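6 min read

The Table Beside the Bed

In many small homes the long table by the bedroom window is a desk in the morning, a pharmacy at noon and a toy shelf at night. In our flat in Kostutton I cleared such a table for years, and every evening it was full again.

My neighbours on Dirkumska Street gave me a better method. They do not fight the table. They keep one open box next to it, and twice a day, for two minutes, whatever has no place goes into the box.

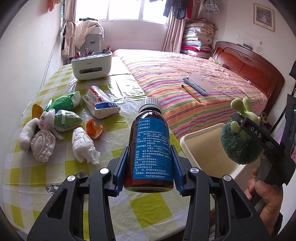
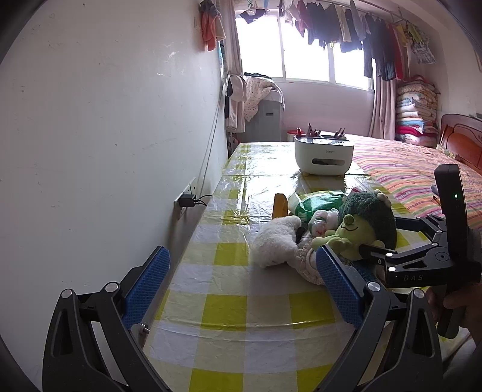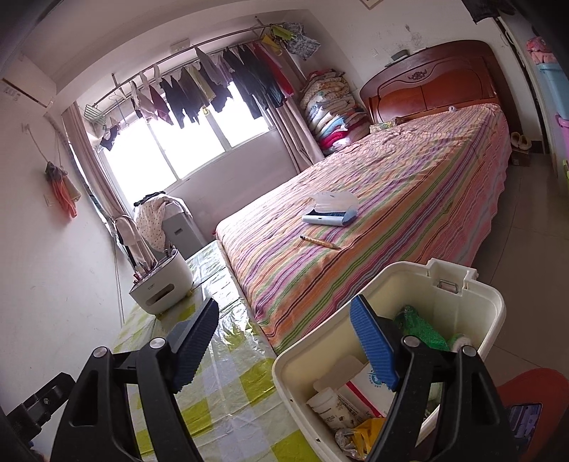 A checked tablecloth, and the things of an ordinary day.

The box must stay without a cover. I bought mine in May from Grornico, a closed one for 500 tan, and the lid was my mistake. On top of a lid one puts a newspaper, then a cup, and after this the box is only a second table. The open one cost 450 and I use it daily.

Medicine I keep apart, on a high shelf, with the label to the front. Pens stand upright in a holder. For soft toys I have no rule, they travel where the child travels.

On Sunday I empty the box completely on the bed. Last time I took out 40 things, and most of them were hair bands.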